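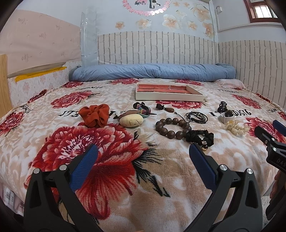
Tonight's job is the accessories drawer. Everything comes out before anything goes back, and the bed is the only flat surface big enough. 1/

Hair things first. Scrunchies and clips used to live with the jewelry, and the claw clips snagged every cord in there. They're moving to the bathroom shelf. 2/

The wooden bead bracelet stays. So does the braided leather one – I wear it most of November, when the sleeves get long and nothing else sits right under a cuff. 3/

Pendants get their own hook from now on. I spent 15 minutes last week picking a knot out of a brown cord with a sewing needle. 4/

Bought a divided tray from Hulum for the rest. It has several sections and I'll probably use half. The drawer is an old Kollance and a bit shallow, so anything tall has to go somewhere else. 5/

Plush toys are not accessories. The bun goes back on the pillow. 6/

Still deciding on the ivory flower clip. I like it more than I wear it. My sister can have it if she wants, otherwise it goes in the donation bag with the old belts. 7/7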